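How to keep a skin diary during treatment

Updated 1/28/21 by Eirini Moschos

Quick version, I'm between clinics. If you're starting a drug that can cause rashes, start the diary BEFORE the first dose. Day one photos of clear skin are worth a lot later.

What you need
Notebook or phone. Ruler. Decent lamp. A second person for your back.

Step 1. Baseline
Photograph arms, legs, trunk, back, scalp line. Same room, same lamp every time. Inside of the mouth too, people forget teh mouth.

Step 2. Check every 7 days
After a shower, dry off first. Look for red patches, blisters, peeling, sores. Write down itch from 0 to 10, even if it's a 0. Itch can show up well before anything you can see.

Step 3. New spot?
Ruler next to it, take the picture. Note the date, where it is, size, whether it hurts. Any new soap, cream, pill or supplement that week goes down as well. Don't pop blisters. Cover loosely with a nonstick pad.

Step 4. Call, don't wait
Same day call to your cancer team for: any blister, mouth or eye sores, a rash that's spreading fast, fever with a rash. Skin coming off or trouble breathing or swallowing, go to the ER. Take the diary and your med list.

Step 5. Don't stop or start meds on your own
Includes leftover steroid cream from the back of the cabinet. Ask first, then write down what they told you and who said it.

Keeping it up
Miss a week, just pick up at the next one. No need to fill in the gap from memory. Nuwan Khondokar has a one page printable version at the Trilham front desk, large print too. Bring it to every visit, even the short ones were you only get bloods done. 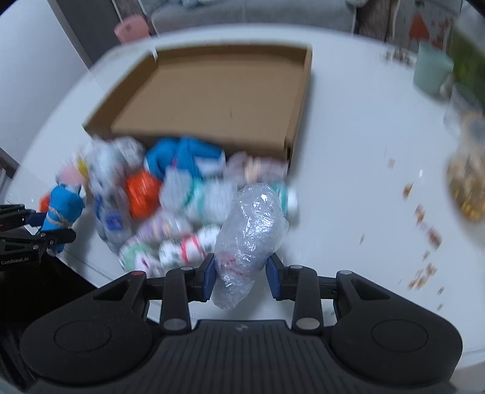 Bottle in bubble wrap, held over a white table.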